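Budgeting for a two-armed kitchen robot – what have I left out?

Posted in Equipment and Purchasing by Damilola Nwachukwu

I look after equipment planning for Mikthorpe, a supported living provider with shared flats. We have approval in principle to lease a two-armed humanoid robot for a trial in one of our kitchens, starting in February. The job is dishes only: unloading the dishwasher, rinsing, moving things to the rack and putting cups away. No cooking and no contact with residents.

The quote covers the lease, delivery and one day of setup. It does not cover changes to the kitchen, spare parts, training or anybody's time. I have to put one figure to our finance people and I would sooner not go back for a second one.

The kitchen is a standard fit-out. Undermount double sink, gooseneck faucet, white counter, plank floor in front of the cabinets and short bar pulls on the doors. The supplier, Hou, says nothing needs replacing, but they also sell an "adaptation package" as an extra and are vague on when it is needed.

What I have so far:

Lease, 14 weeks
Insurance rider
A second set of dishes in case of breakage
Electrician, one visit

My questions are whether the cabinet hardware and the sink are likely to cause trouble, how much staff time to allow, and whether to buy spare fingers up front or wait until something breaks.

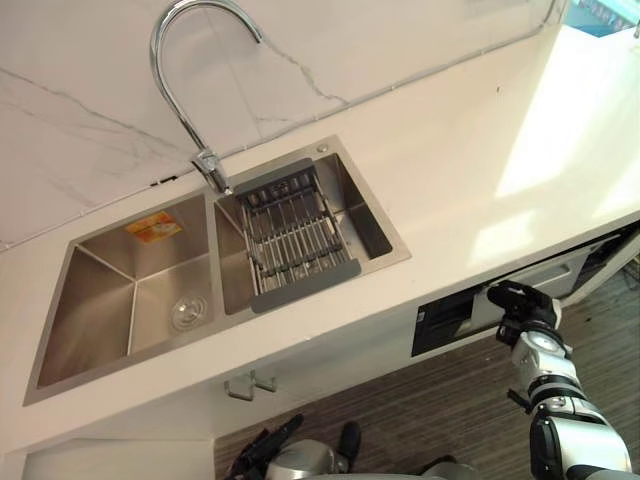

Plasham_Facilities replied:

Don't buy the adaptation package yet. Ask for the list of what is in it, with prices. Ours was handle extensions, a silicone mat for the sink floor and a set of printed markers to stick on the cabinets. The mat was the only part we kept using and it can be had at any restaurant supply place for a lot less.

Short bar pulls were workable for us but slow. If the handle sits close to the door face, the fingers have trouble getting in behind it. Longer pulls were $14 each at the hardware store, and we only changed the ones the robot had to open. Measure the hole spacing before ordering or you will be filling and painting.

Staff time was our biggest miss. We budgeted one person for the first week and needed that person for most of the trial. Somebody has to stand near the stop button, put things back where they started and write down what went wrong. If your organization charges labour to projects, put in a half-time position and be pleased if you come in under.

Spare fingers: get a price and a delivery time in writing. If delivery is more than two weeks, buy them up front.

mk_saline replied:

just get a better dishwasher. 300 bucks for a guy to install it and you're done

Saline Test Kitchens replied:

I agree with most of what Plasham_Facilities wrote, with a few additions. I do purchasing for a small place that tests household equipment and we've been through this with two different leases.

Start with the hands. The quote will usually name the robot and leave the hands as a line item, and the gap in price between a simple gripper and a fingered hand is large. Ask which one the quoted tasks were shown with. If the demo was done with fingers and the quote is for grippers, you aren't buying what you watched.

Next, breakage. A second full set of dishes is more than you need at the beginning. Buy plain plastic or melamine for the first month and bring in the real ones afterward. Look for cups with straight sides and no handle if your residents don't mind them.

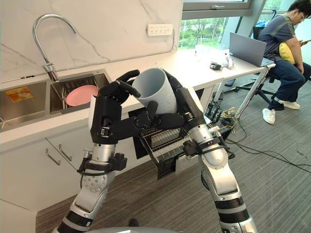 Dishwasher racks deserve their own line in the budget. Ask whether the supplier has run the task on a pull-out wire rack like yours, and get the rack pulled out fully during the site visit so they can check reach and clearance. Plan for the slow version of each step, too. One cup can take both hands, one on each side with fingers over the rim, and while that is going on neither arm is free to move the rack or open a drawer. If your schedule assumes one hand per item you will be out by half. Our spare rack was $199 and I would buy it again, as bent wires are not covered under most leases.

Check the floor while they're in. Plank in front of the cabinets is fine, but if it meets carpet within the working area, ask about the transition. A strip is cheap and getting someone back to fit it later is not.

On the electrician – one visit is enough if you know where the charger is going. Decide that first. You want it on its own outlet, with no cords crossing the path to the sink.

Last, put in a contingency line and call it that. Finance people cut anything labelled "miscellaneous".

Damilola Nwachukwu replied:

Thanks, this is very useful. I went back to Hou and the quote is for grippers. The fingered hands are extra and they are sending a revised price. I've cut the second set of dishes, added the spare rack and put in a half-time position for the full trial. Still waiting to hear on delivery times for parts. The dishwasher we have is fine.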